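Records and Alumni Data Coordinator
Flenora School Alumni Association
Part-time, fixed term, starting in June

Position summary

The Flenora School Alumni Association seeks a Records and Alumni Data Coordinator to take over the maintenance of its member register and to complete the transfer of that register from the old card and spreadsheet system to Trudumum, the membership database adopted by the association last year. The position reports to the Association Secretary, Radwa Hajji. The term is 10 months, with the possibility of extension depending on the state of the register at the end of the term.

Background

The register currently holds 1,407 entries. An entry is one former student, identified by name at time of enrollment, graduating class and a register number. Former students who left before graduation are included and are assigned to the class they would have graduated with. Teachers and other staff are kept in a separate list that is not part of this position.

Entries were made by different people over a long period and do not follow one format. Married names have been written in parentheses, after a slash, or in place of the original surname. Mailing addresses have been overwritten without a date in many cases, so it is not possible to tell which of two addresses is the later one. Deceased members are marked in the card system with a letter code and in the spreadsheet with a shaded row, and the shading did not survive export. The first import into Trudumum was therefore stopped after the oldest classes and will be restarted once the field rules are settled.

Duties

Compare each entry in the spreadsheet with the corresponding card and record differences in the change log.

Apply the association's naming rule: enrollment name in the primary field, current name in the secondary field, nicknames in the notes field only.

Merge duplicate entries. A merge requires 2 matching items in addition to the name, such as class, street address, or name of a sibling in the register. Where these are not available, the entries stay separate and are flagged.

Process update forms sent in by members, including changes of address, additions of missing classmates and notices of death. A notice of death is entered only after it has been confirmed by a family member or a published obituary.

Send the class contact for each graduating year a list of members without a valid address, and enter the replies.

Remove or hide contact details on request. Requests of this kind are handled ahead of all other work in the queue.

Prepare the mailing file for the reunion notice. The file is delivered to the print shop, Geltetti, in the column order given on their order sheet.

Maintain the printed class lists in the reading room. The lists are reprinted when a class has had changes, and the superseded copy is destroyed.

The coordinator does not plan reunions, sell tickets or collect dues. Members who write about these matters are to be referred to Driss Ragab, who handles events.

Required qualifications

Prior work with a membership, student, patient or library records system. The software does not matter, but the applicant should be able to explain how duplicates and corrections were dealt with in it.

Confident use of spreadsheets, including lookups, text functions and sorting on more than one column without separating rows from their data.

Accurate typing and proofreading of personal names, including names with accents and names of more than two parts.

Ability to write short, plain letters to members, some of whom do not use email.

Willingness to sign the association's confidentiality statement before being given access to the register.

Preferred qualifications

Experience with character encoding problems in imported files. The spreadsheet has passed through several programs and some accented letters have been replaced by other symbols.

Familiarity with yearbooks, enrollment ledgers or similar school records as sources.

Being a former student of the school is not required and gives no advantage in selection. Applicants who are in the register should say so — their own entry and those of close relatives will be edited by someone else.

Hours and place of work

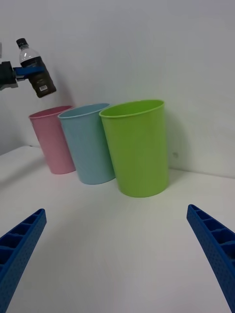

The position is 10 hours per week. Comparison of cards must be done on site at the association office in the Issa Building, since the cards may not leave the room. Work in Trudumum and correspondence with members may be done from home on a computer with an encrypted disk. The office is open from 9:00 a.m. to 4:30 p.m. and hours within that period can be arranged freely with the Secretary.

Pay is hourly, at the association's clerical rate, and is issued monthly. The rate sheet is sent on request. Travel to the office is not reimbursed. Postage and paper are supplied.

How to apply

Applications should include a letter of no more than 2 pages, a résumé, and the names of two references, at least one of whom has supervised the applicant's work. Files should be in PDF format. Paper applications are accepted at the office and are treated the same way.

Applicants selected for interview will be given a short practical exercise. It consists of a sheet of made-up entries with errors, a copy of the naming rule, and 40 minutes. The exercise may be done on paper or on screen. Questions about the rule may be asked while it is in progress.

Questions about the duties should be sent to Radwa Hajji at the association office. Questions about access to the building go to Driss Ragab. Applications are reviewed as they arrive, and the listing will be taken down when the position has been filled.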